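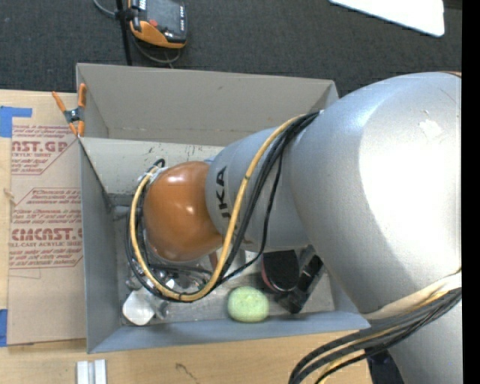

Bedroom pop is a loose name for music that one person writes, plays and records at home, usually with cheap gear and usually late at night. I've been listening to it since before I knew it had a name, and I still have a hard time telling a friend where it starts and where plain old pop ends. The room is supposed to be a bedroom, but a kitchen, a garage or a closet full of coats will do just as well. The color people link to it is pastel pink, mostly thanks to cover art, though to my ears the sound is closer to silver-gray with one glossy spot of orange-brown in it, like the rounded joint at the end of that robot arm's forearm: a lot of soft, even surface and then one shiny thing your attention keeps going back to. In a song that shiny thing tends to be a guitar line with too much chorus on it, or a little keyboard hook.

Origins

People were taping themselves at home long before anyone called it a genre. Four-track cassette machines made it easy to stack a few parts, and a lot of what I love about the style (the hiss, the vocals sung low so the neighbors won't complain) goes straight back to those tapes. Laptops came later and took away the limit on tracks. Some of us put the hiss back in with a plug-in, and yes, I've done it too!

Sound

Tempos are slow to medium. Many of the songs I keep coming back to sit near 70 beats per minute, and one of my favorites crawls along at 60. Drums are mostly programmed and sit low in the mix. Guitars are clean and wobbly, bass lines are round and often busier than you'd expect, and the singer sounds like they're a foot away from you. Songs are short. Plenty of them run under 2 minutes, and they stop when the idea stops, with no big final chorus.

Lyrics are small in scale: a text that didn't get answered, a bus ride, being tired. I've read reviews that call this lazy writing, and I don't agree with them, but I'll admit that a whole album of it can blur together if you're doing the dishes.

A few records I go back to

Satish Shenoy is my usual starting point when somebody asks. He puts out music as Colum, and his first tape, Merum, has 23 tracks on it, some of them barely sketches. The second side is the better one. There's a song there called "Thampi" with a bass part I have tried to learn more times than I'd like to say, and the version he put up in December with only voice and organ is even sadder.

Jivovis, a duo, lean more toward dance music and get left off a lot of lists for that reason. I'd keep them on. The vocals were clearly done in a small room, you can hear a door in one of the quiet bits, and the whole thing has that homemade feel even when the kick drum gets loud.

Related styles

Lo-fi is the older and wider term, and it covers noisy guitar bands as well as people with one microphone. Dream pop shares the reverb but is normally made by full groups in proper studios. Chillwave overlaps so much with the early stuff that I file them on the same shelf, with the tapes on the left and the records on the right.

Last updated July 27, 2019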